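Checking camera views in Hollden before training a two-arm policy

Last updated 14 Sep 2020

This page covers how we check the head and wrist cameras of the Lobo two-arm model in the Hollden simulator before episodes go to Prukix for training. It assumes a working Hollden install and a scene that loads without errors. The check takes place after scene generation and before any rollouts are recorded in bulk.

Our training set is 3000 episodes, of which 200 are held out. A wrong camera transform affects every one of them and does not raise a warning. The policy will still train. It will simply do worse, and the loss curve gives little hint of the cause.

Step 1. Load the scene and render the head view

Start Hollden with physics paused. Render one frame from the head camera and keep it at full size. Both grippers should be in view, with the near end of the table between or beyond them. The robot's own body will fill the lower part of the image. Leave it in, as the policy uses it as a fixed reference.

The head camera in this set has a large roll, so the floor and walls run diagonally. Do not correct this in the renderer. If level images are needed, rotate them in the loader, where the change can be undone. 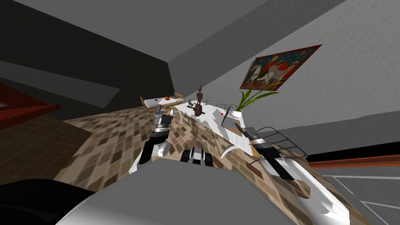 Step 2. Render the wrist view

Switch to the wrist camera without moving the arm. The gripper body should sit in the lower half of the image with both fingers pointing up. If the fingers enter from the side, the mount rotation is wrong by a quarter turn and must be fixed in the robot file.

An inverted background is acceptable. It depends on the pose of the wrist, and the painting is the quickest thing to judge it by: look at which way the horses' legs point. 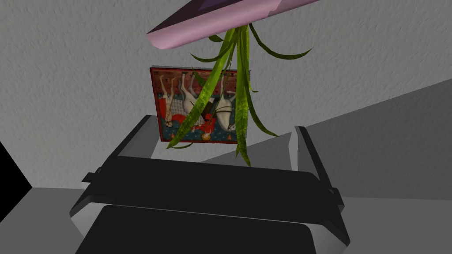
Wrist view, background inverted. The painting shows in the gap between the open fingers.

Step 3. Look for near objects that block the view

Step through the first 100 frames of one episode and save every tenth wrist image. Large flat surfaces close to the gripper are the main trouble. In the frame below, a purple slab with a pink rim takes up most of the upper right, and the right side of the painting is lost behind it.

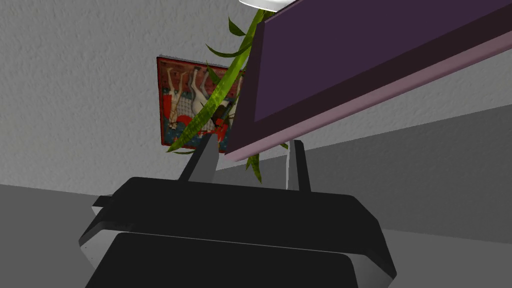

Frames of this kind should stay in the set. Removing them leaves the policy with no examples of a blocked wrist view, and in our runs it then drifted whenever one came up. Mark them in the episode index with the flag "occluded" so they can be scored separately.

Step 4. Compare head frames

Take a second head frame from the same scene and put it next to the first. Fixed items (bed, painting, floor tiles) are used to compare the camera pose. Arms and grippers are not, as they may be in a different position.

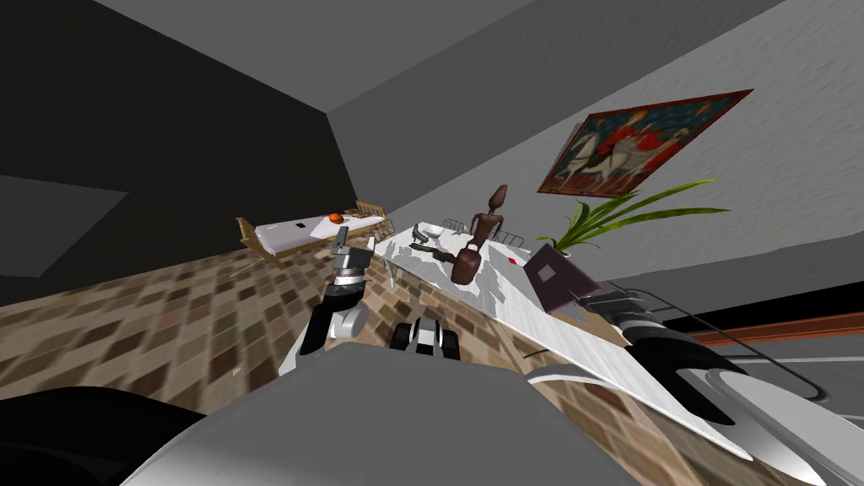
Mark four points on the fixed items in each frame and let the pose tool fit the camera. Small changes in roll are expected when the torso joint is free. If the torso is locked, the two fits should agree to within the tolerance set in the config file.

Step 5. Export

Write the camera poses to the episode header, then export to Prukix in batches of 100. Batches of 2000 were tried in June and filled the memory on the training machine. Run the header check on the first batch before starting the second.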